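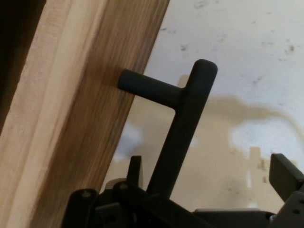 Kitchen and store cupboards, Naster Hall
Progress report to the Lorente Fund, September

Work done since the last report

The old knobs have come off all the cupboard doors and drawers and the new black T-bar handles are going on in their place. We ordered 100 handles from Serkitz, which covers the kitchen, the store and the corridor units, with a few left over as spares. The kitchen is finished. The store is finished apart from the tall unit by the back door, where the hinges need replacing first.

We chose a bar handle after asking the lunch club, who found the small knobs hard to grip. A bar can be pulled with the whole hand or hooked with two fingers. The matt black also shows up well against the brown wood, and two members with poor sight had asked for that in particular.

The old screw holes did not line up with the new posts. Anselmo Arroyo filled and stained them, then drilled fresh holes using a card template. This took longer than planned – most of an extra afternoon – but saved buying new doors.

Problems

One box of screws from Serkitz was too short for the thicker drawer fronts. Hulteck supplied longer ones from stock. Several door edges in the store are rough and will need sanding before they are sealed. The white surfaces have picked up scuffs over the years and we would like to clean them before deciding whether to repaint.

Spending

We have spent £325 from the fittings line, including the longer screws. Anselmo's time is charged to the labour line and will appear in the next claim. There is no change to the total.

Still to do

Hinges on the tall unit, then its 3 handles.
Corridor units, 2 of which must be emptied first.
Sanding and sealing of the door edges.

We expect to send the final claim once the corridor is done. Please let us know if you need copies of the receipts before then.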